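Washing up by hand, and why I've come round to it

20 August 2024

When our dishwasher packed up in June I was properly cross. It was the middle of a heatwave, the repair would have cost more than the machine was worth, and I had people coming for dinner. So I filled the sink, put the radio on and got stuck in. Two months later there's still no new dishwasher, and I'm having such a nice time that I may not bother!

I know how that sounds. But I'd forgotten how much I like warm water and a good brush. I'd forgotten, too, that my gran had a proper system, and bits of it have been coming back to me night after night. Glasses first, while the water is clean and as hot as you can stand. Then cutlery, then plates, then anything greasy, and the roasting tin dead last (or, let's be truthful, left to soak until breakfast).
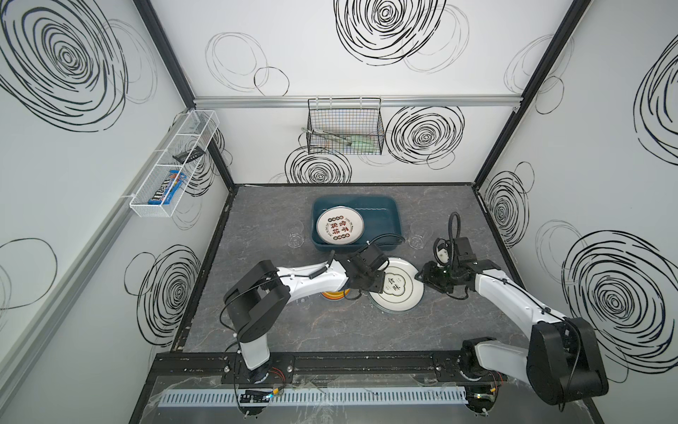
The other thing I've learned is that a bowl makes all the difference. I used to run the tap the whole time, which is a terrible waste, and I always ended up with a wet front. With a bowl you can tip dregs down the side of it, lift the whole thing out when you need the sink, and nothing gets chipped on the steel. I bought a Vitero one from the market, and it's a bit too big for the draining side but I love it anyway.

Now, washing-up liquid. I've been through four sorts this summer, which is frankly more than anyone needs, and I've ended up on Gatent, the plain one with no scent. A little squirt is plenty. If the bubbles are up to your elbows you've used too much and you'll be rinsing till bedtime. Brushes I'm fussier about. Stiff bristles for pans, soft ones for everything else, and stand them up to dry with the head at the top or they go horrible in a week.

My friend Touran Kermani came round on Sunday and dried while I washed, and we talked for over 70 minutes, long after the last fork was put away. We did her new job, my brother's wedding, whether either of us will ever get an allotment (I'm number 136 on the list, so don't hold your breath). I can't remember a single good chat I ever had while loading a machine. You're bent double and grumbling about who put the bowls in the wrong way round.

It has made me look at my crockery again as well. Things that never went in the machine, like anything with a painted edge or a bit of lettering, are now out on the table every day. Why was I saving them? Who for? Plates want using, and if one breaks, well, it had a lovely life and I get to poke about in charity shops for another.

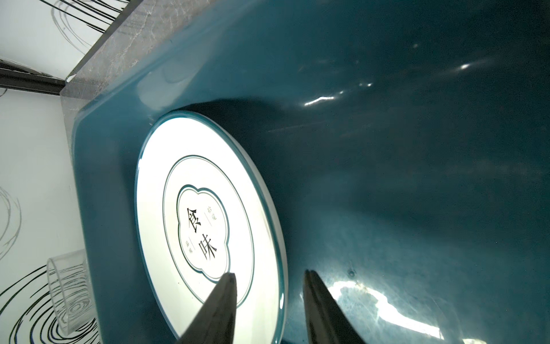

A round white plate with teal rings and Chinese lettering in the middle.

Drying is the part I'm still working on. Touran swears by linen tea towels, washed a dozen times before they're any use. I've got two on the go and they're wonderful on glasses, no fluff at all. For everything else I let the rack do it overnight, and coming down to a whole rack of clean dry things before the kettle's even on is a very good start to the day.

Next job is the cast iron pan, which I've been too scared to touch. If you've brought one back from the rusty brink, please tell me how in the comments!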